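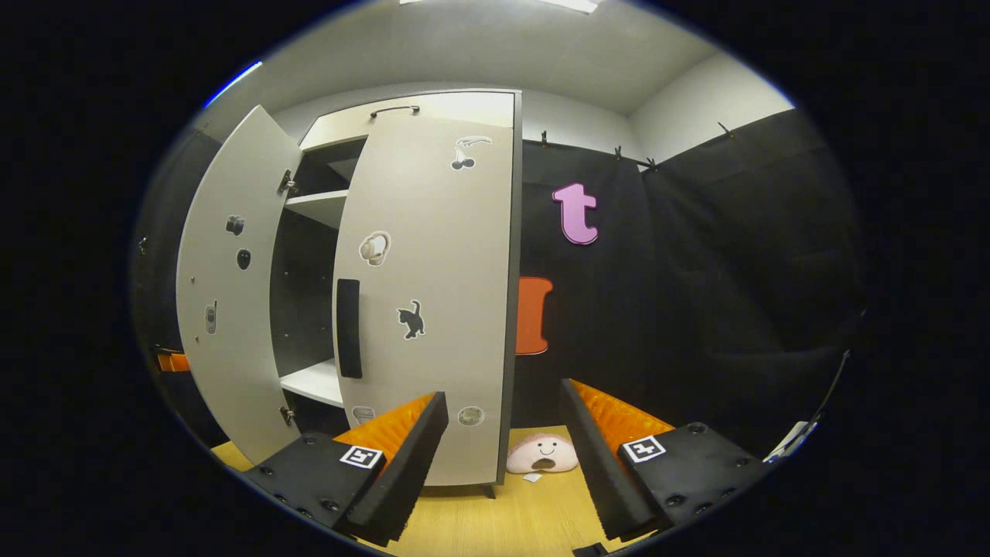 Delyth Meredith wrote back on the last report that she wanted fewer pages and a straight answer on whether people who start the sewing and repair course are finishing it. Attendance comes first this time, and the rest is shorter.

**Turmont Mending Course - progress report to the Flasero Fund**
01/03/2023

## Attendance

Two groups have run since the December report. The daytime group started with a full list and lost three people, two to new work shifts and one who moved away. Everyone else finished. The evening group had a harder time. It began in the worst of the cold weather, the bus back from Turmont stopped early on several nights, and people with children at home dropped off first. Seven finished, which is fewer than we planned for and fewer than we had in the fall.

We called the people who left. Most said they would come back if the class ended half an hour sooner. The next evening group will do that. It means cutting the open practice time at the end, and the teachers are not happy about it, but practice can be moved to the Saturday session where there is space.

## What was taught

The course plan has changed a little. Zippers were in the last week and have moved up to the middle. They are the repair people ask about most, and anyone who missed the final class was missing the one thing they had signed up for. Darning stays at the start. Pants hems now take two classes - one for measuring and pinning, one for sewing - as the single class always ran over.

Aaliyah Boychuk wrote a new handout on reading care labels and choosing thread. It is one sheet, printed on both sides, and we have had requests for it from people not on the course. A version in larger type is being made. We also want it in Spanish and have one quote for the translation, with another on the way.

Overlockers are still not part of the course. We looked at it again in January and the answer is the same: they take too long to thread for a class this size.

## Machines and supplies

All the sewing machines were serviced over the winter break. One needed a new motor belt and another has a worn foot pedal that works but sticks. The pedal is on order from Jaidee, who also supply our needles and bobbins. Their last delivery was short and they have credited us for the missing items.

Thread use is higher than we budgeted. Part of this is the extra hemming class. Part of it is that beginners rethread a lot, and we had planned from the teachers' own use. Fabric has cost us almost nothing, with most of it coming from donated sheets and curtains. We have stopped taking heavy upholstery fabric, which breaks needles.

## Repair day

The repair day was held in February at the Zika building and was open to anyone in town. People could bring one item each. Coats and jeans made up most of the line, with a few backpacks and a tent that we had to turn away. Past students did many of the simple repairs, with a teacher checking the work before it went back to its owner. We ran out of time before we ran out of people, and the last few left their items to be picked up the following week. All but one have been collected.

## Budget

Spending is within the grant overall. The thread line is over by $200 and we ask to cover this from the printing line, which is under. No other change is needed. The full sheet was sent separately.

The room rent goes up in the summer. We don't have the new figure in writing yet and have left the line as it was. If the increase is more than the reserve can cover, we will write before signing.

## Next period

- Start the next daytime and evening groups, with the earlier finish for the evening
- Move open practice to Saturdays and keep a sign-in sheet for it
- Finish the large-type and Spanish handouts
- Choose a date for a second repair day, with a longer afternoon and a cutoff for new arrivals
- Find a third teacher who can fill in for absences

On the last item, we have spoken to 3 people. One is available for daytime classes only and will sit in on a session first. The other two have not decided.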